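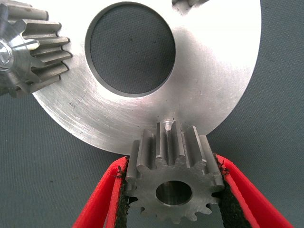
Figure 3. Metal disc with a central hole. Fine concentric turning marks and a few short scratches are visible on the face.

4.2 What people mean by "spare"

The household survey asked respondents in Rastgate and Galtberg to list every object they were keeping in case it came in useful. We had allowed one side of paper for this. By the end of the first week the field team was carrying extra sheets, and one household in Galtberg had supplied its own ring binder.

The returns from the two towns gave us some 4,000 entries, which we sorted by the reason given for keeping the thing. Parts left over from a repair made up the largest group. Round metal parts of the general sort shown in Figure 3 gave our coders particular trouble, as owners tended to enter them under names such as "the flat one" or "bit off the old machine" and then defend them with great warmth. Asked which machine, respondents often named one that had left the house before their children were born.

We had expected, following the usual account of thrift, that keeping would fall as incomes rose. It did not. Better-off households kept just as much and had built shelves for it. The difference lay in where things were put: the less well-off used drawers and the space under the stairs, while the comfortable end of Rastgate had what several respondents called a workshop, a term we came to treat with care.

Use was a more delicate matter. When we asked how many of the listed objects had been put to use in the past year, 80 households left the question blank and a further group wrote "not yet". The Rendau pilot had found the same reluctance, though there it was put down to poor wording. We reworded the question twice and got shorter blanks.

Following Zepeda, we therefore separate stored value from storage as a habit (see Section 2). An object of the first kind is kept because it could be sold or fitted to something. An object of the second kind is kept because it was kept last year, and throwing it out now would mean admitting something about last year.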